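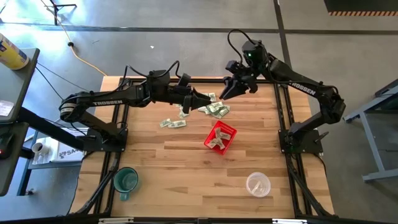 Samell asked whether folded notes have to be flattened before they go in the basket. Stilora replied that they do, as crumpled bills throw off the stack height at the counter.

Minutes, cash handling, Trostthorpe site, 2025-12-28

Item 2. Loose bills. Agreed: unfold, face the same way, band in lots of 25. Torn notes go in a separate envelope.

Item 3. Baskets. One small basket per table. Van der Linden to supply 15 more; 13 of the October order were the wrong size and went back.

Item 4. Drinks at the sorting tables. Mugs to be kept clear of the notes. No change to the rule.

Item 5. Count sheets. Carried over.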